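Fledska Community Science Room
Minutes of the monthly meeting, Fri 4 September

Present: 7 members. Apologies received from the Jullo group.

1. Minutes of the June meeting
Accepted with one correction. The price of the replacement sink was 413, and the minutes had 431.

2. Room use
The Eide school has asked for the room on six afternoons this fall. Agreed, provided they bring their own goggles and leave the bench clear. The key stays at the front desk.

3. Glassware and storage
The tall cabinet still sticks. Zirno will quote for a new door. Boxes in the hallway are to be gone by the next meeting.

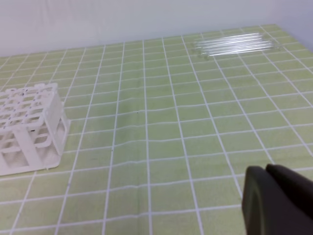
4. Work table
Members discussed how the corner table should be set up for the beginners' sessions. The green checked cloth stays on for now – it wrinkles across the middle, and clips were suggested. Glass test tubes are not to be left lying on the cloth toward the back of the table. They go upright in the white plastic rack at the end of each session. A second rack will be priced. A label for the table was proposed and left for next time.

5. Money
The grant of 2,000 has been received. The sink will be paid from it. No other spending was approved.

6. Any other business
The hand towels need washing – a sign-up sheet will go on the door.

Meeting closed at 8:40 p.m.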